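Let the Plates Wait Until Morning

When I moved to Alville, 3 years ago, I rented a room above a shop, and the rental contract had one line that surprised me. It said that the kitchen must be left "in order" every night. I come from a house where the dishes stayed in the sink until breakfast, and my mother was not a lazy woman. She worked, she cooked, and after dinner she sat down with us. I have thought about that line in the contract many times, and my opinion is now quite firm. I believe we give too much respect to the clean kitchen and too little to the hour after the meal.

In my first months here I was invited to many dinners, and I was grateful for each of them. But I noticed a custom. The last person puts down the fork, and at once somebody stands up. The plates go away, the water runs, and the talk is cut in the middle. The guests offer to help, the host says no, the guests offer again. After this everybody is standing, and a person who is standing soon looks for the coat.

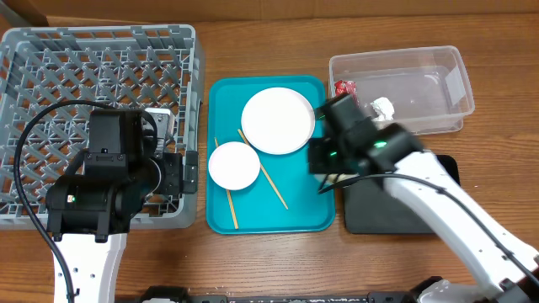

A dish rack and a teal tray on a wooden tabletop.

I understand the reasons. Dried food is hard to remove, and a small apartment has no place to hide a pile of pots. My neighbor from Gistby told me that she cannot sleep if there is a dirty pan in the house, and I believe her. I do not ask such people to suffer. I only ask them to wait one hour, or to let me wait when they are at my table.

There is also the matter of the machine. Last March I paid 599 dollars for a dishwasher, after I had looked at another for 557 and decided it was too loud. I expected that it would give me back my evenings. It gave me some minutes, this is true. It also gave me a new duty, because now the machine must be filled correctly, and in my family there are 2 opinions about how bowls should lean. We had a longer discussion about this than about the election.
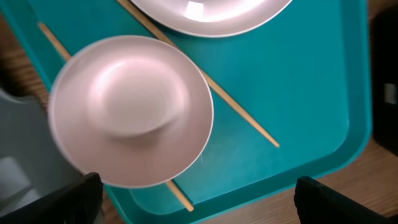 In the old café Głowacki, where I used to eat on Sundays as a student, the waiters took nothing from the table until you asked. At first a foreigner would think the service was bad. The cups stayed, the crumbs stayed, and so did the people. My uncle told half of his life story over one empty soup plate, and I do not think he would have told it over a clean tablecloth. When the table is cleared, it says that the event is finished.

I know that a column about dishes is not very serious. A reader of this page wrote to me once that I should write about rents, and I will. But the rent is high also for the room where we eat, and we should use it for more than passing through with plates in our hands. So please come to dinner. Leave your plate where it is. I will wash it tomorrow, with the radio on, and I will not be angry at all.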